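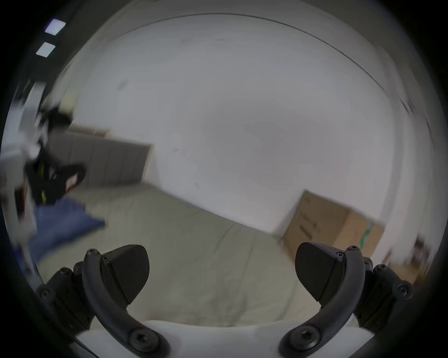
Folding module, notes for May

The club's spring project is cloth folding. Muthoni Were set the task in one line: take a garment from a heap, lay it flat, fold it in half twice. We have seven members on it and a hard limit of 5 minutes per garment, which sounded generous until we tried a shirt with buttons.

We started with data, as you do. Each demonstration is one person with one gripper, one garment, and a start and stop call. A run is thrown out if the cloth leaves the mattress or the operator changes hands part way. Toàn Lại wrote the checker that does the throwing out. It is called Fatska and it is stricter than any of us.
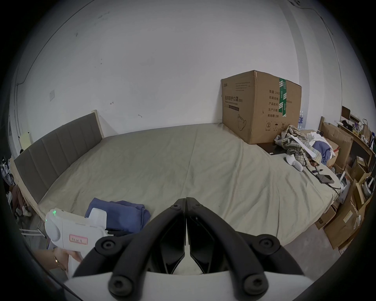 Most of the rejected runs fail in the first few seconds. The operator goes in too steeply, the tips close on the sheet as well as the garment, and both come up together. The policy then learns that bedding is part of the job. Tyra Grønli has suggested a fitted sheet. I think the approach angle matters more, and I would like to fix that first.

The current rule is to come in low, stop, close, and lift a little before moving sideways. The pause costs time. It also gives Fatska a clean point to split the run, so I am keeping it.
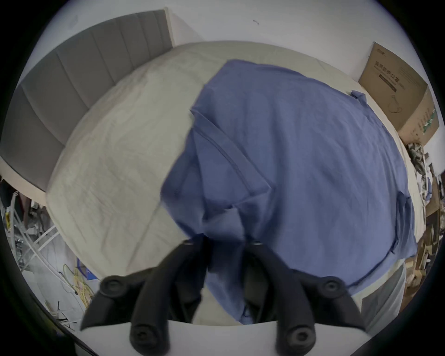

Thin cotton pinches easily and slips easily. Seams hold far better. Phúc Vương went through his own runs and found he had been aiming for seams all along without meaning to, and his rejection rate is the lowest in the club. We have now written this down as an instruction. Whether it still helps on garments the model hasn't met is an open question – I have only trained on one split so far.

As of Friday we have 1,363 accepted runs. The blue items are over-represented and anything with a pattern is under-represented. I would rather have fewer runs and a better spread, but Cinzia Guerra pointed out that deleting good data to make a chart look even is a poor use of an evening. Fair enough. New sessions start with checks and stripes.

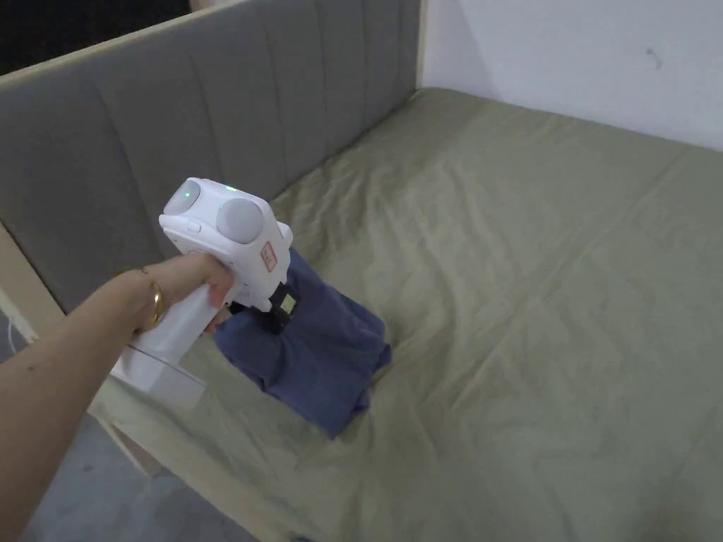
Known problems

Timestamps drift between the head view and the gripper view on long sessions. Restarting both every seven runs keeps it within limits. I still want a proper fix.

Dark cloth confuses the segmentation where it bunches. Folds get read as edges. More light helps up to a point, then the sheet washes out.

The second fold is much worse than the first. The cloth is thicker, the jaws need to open wider, and people tend to rush it. Muthoni wants separate runs for the second fold only, starting from a garment already folded once. We will try that next and I will post the numbers when I have them.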